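Unit 6. Planning the Equipment Budget for a Two-Arm Robot

Notes for the course Automation in Small Organizations, Imcombe campus

6.1 What we buy when we buy a robot

In the last unit we compared payload and reach. Now we speak about money. Many students put only the price of the arms in the budget table, and then the project stops in March because there is nothing left for grippers or for floor space. Please make the table first and ask for offers after.

We use the Balteo case again. The planning team wanted a two-arm robot which can work with ordinary office furniture: open a door, pull a drawer, put a file box on a shelf.

6.2 Lines of the budget

Arms and controller. Ask if the controller is included. In the first Balteo offer it was a separate line.

Hands. A hand with fingers and a simple gripper have very different prices. Write which tasks need which one.

Cables and spare parts. Balteo planned 395 dollars for cables and finished with 734, as the first set was too short for the workplace.

Furniture for tests. Buy the same cabinet model that the users have. A hinge of another type gives another force on the door, and the results can not be compared.

Staff hours. Count 40 hours for installation and 52 hours for training of the operators. These hours are a cost also when the people are already employed.

6.3 Space

Measure the cabinet with the door fully open, not closed. Add the area where the arms move and a place for a person to stand. Check the floor covering and decide where the cables will go before the furniture arrives.

6.4 Rent or buy

The Durnness group rented for one season and bought later. Their rent was not returned, but they changed the gripper specification two times in this period, and with bought equipment they would pay for it twice. For a project with unclear tasks I recommend to rent first.

6.5 Homework

Read the Barroso offer in the course folder. Find which lines from 6.2 are missing and write one question to the supplier for every missing line. Bring your floor plan to the next class. 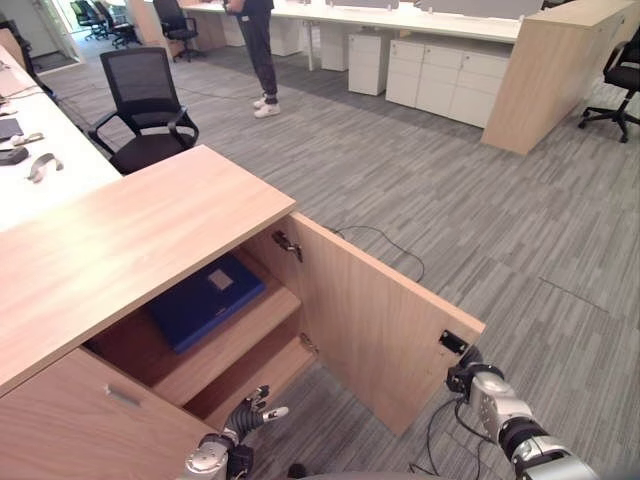
Fig. 6.1. Cabinet door task with two arms, office area with carpet floor.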